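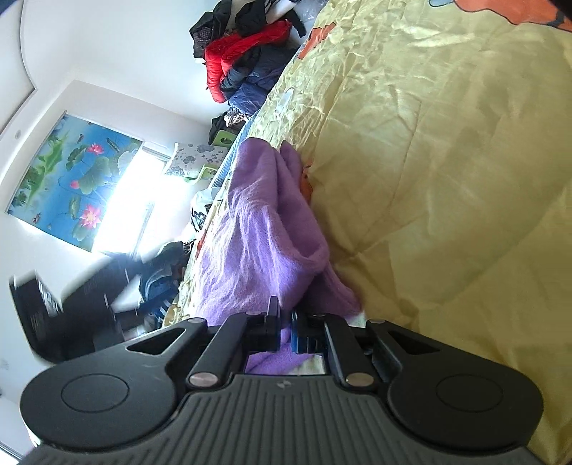

Please send more fleece next time, one household wrote on its return card, the wool is lovely but it takes over the whole bathroom when we wash it and the fleece is dry by breakfast. We have had that same comment in different words all through the period, and it has changed what we buy, so it seems a good place to start.

Lida Bedding Library
Progress report to the Istetti Fund, second period
6 Oct 2018

Where we are

The library is open, stocked and busy! At the time of our last report we had shelves, a borrowing form and a lot of hope. Now we have more than 200 pieces in circulation, counting quilts, blankets, throws and mattress pads, and the shelves look emptier every week, which is how we want them going into the cold months. Households in Somlow can borrow for a season at a time and renew by phone. Your grant covered the shelving, the first bulk purchase of bedding and the rent on the storeroom through October.

We said we would sign up 30 households by the end of this period and we reached that number early. Most came to us through the school and the clinic, a few through the card in the laundromat window. Families with a new baby or a grandparent moving in are the most frequent borrowers. We had expected more students, and we will try the college again once their term has settled down.

Washing

Zarei Laundry has been a wonderful partner. Everything that comes back goes to them before it goes on a shelf again, and they charge us by the bag. The first price we agreed was for sheets, and quilts fill a bag very quickly, so the laundry line is over budget. We have since moved the fleece and the lighter throws to our own machine in the back room and kept the Zarei bags for quilts and wool. The last two invoices were much closer to plan.

Labels were a headache. The iron-on ones peeled after a couple of hot washes, and for a while we had a pile of bedding with no record of where it had been. We now sew in a short piece of cotton tape with the number written in laundry pen. It is slow work but the tape stays put, and it has given the sewing group something to do while the kettle boils.

Mending evenings

These have been the happy surprise of the period. We planned six evenings and held all of them. People bring their own bedding as well as ours, and we have gotten much better at rebinding a quilt edge, which is where nearly every quilt gives out first. Patching fleece turned out to be easier than we feared once we switched to a ballpoint needle and a loose zigzag. Batting that has bunched up is still beyond us. If the Fund knows of another project that has solved this one, we would love an introduction.

Money

Spending is within the total. Bedding came in under budget, laundry over, and thread, needles and tape slightly over. We would like your agreement to move the unspent bedding money across to laundry for the rest of the year. The full table is attached separately.

Changes and next steps

We are switching the winter order to mostly fleece and cotton-filled quilts, with wool kept for people who ask for it. Borrowers also want larger sizes, so twin blankets are off the list for now.

The second pickup point is running late. The room is agreed but the door needs widening before a loaded cart will go through it, and the builder can start in the week after next. We will send you the opening hours as soon as we have them.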